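The Manenix pair came on Monday, and by lunch I had forgotten the sandwich in my bag. They were so light! The old Sernel grips had always felt like carrying two full kettles, and after a morning with them my wrists hummed all the way home on the bus.

We had a score sheet. Pick up, hang, let go, back away. I had done 603 runs on the Sernels and I knew every one of their moods, the way the left one dragged a little on a slow turn, the way you had to squeeze early. I thought I'd miss that. I squeezed early on the first Manenix run and dropped everything, and I laughed so loud that people at Ledness must have heard me through the wall.
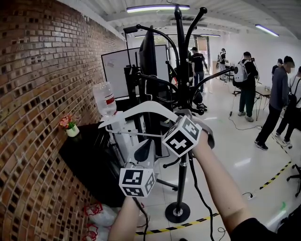 By run 12 I had stopped thinking about my fingers. I'd lean, and the grip was already where I wanted it, with the marker cubes riding along on top like a pair of hats. Reach past the pole, find the hook, open. Again! I tried it fast. I tried it with my eyes half shut, and then with my elbows tucked in like a bird, just to see what the tracking would do with that.

It lost me twice. I wrote both down, and then I wrote "but wow" in the margin, where you're only supposed to put numbers.

Around four the lead from Shabalala came over with the Sernels and asked if I wanted to swap back for the last set, to keep things fair. I did want to be fair. I held out my hands for them - and they were heavy, and warm from the charger, and I squeezed too late.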